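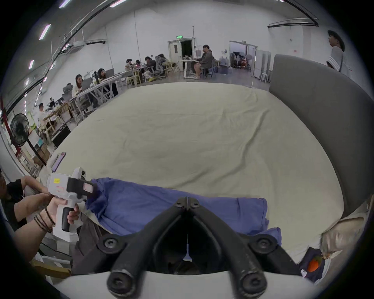
January 20, 2024. Zullodside, folding on the bed. Carried on with the garment folds for the Cindum list, item 12 onwards. The blue one gave the most bother again. Lying crumpled across the sheet with a flap hanging down, it has no obvious top or bottom, and most of the time goes on finding a hem. The sheet was a bit wrinkled too — pull it tight before each go, as the small creases catch under the cloth.

Search notebook
3 min read

Tried two ways of starting. First, lift one corner and shake. Second, take both ends and stretch the cloth out level before laying it down.
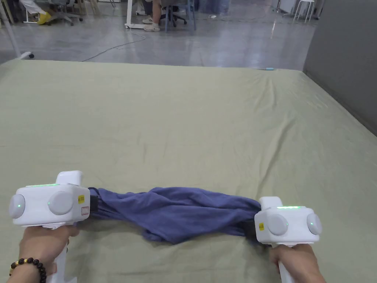

The second way is slower but the fold comes out squarer, and the sleeves are easier to find afterwards. I allowed 90 seconds a go and stopped at that whether it was finished or not. Running total is now 184 folds, against the 3000 Pramanik want by May.

To do: ask Grondon for a firmer mattress, or a board to go under the sheet. Corners still sink when pressed. Keep the pillow up by the headboard, out of the way. Trousers next, then towels — the thick ones last.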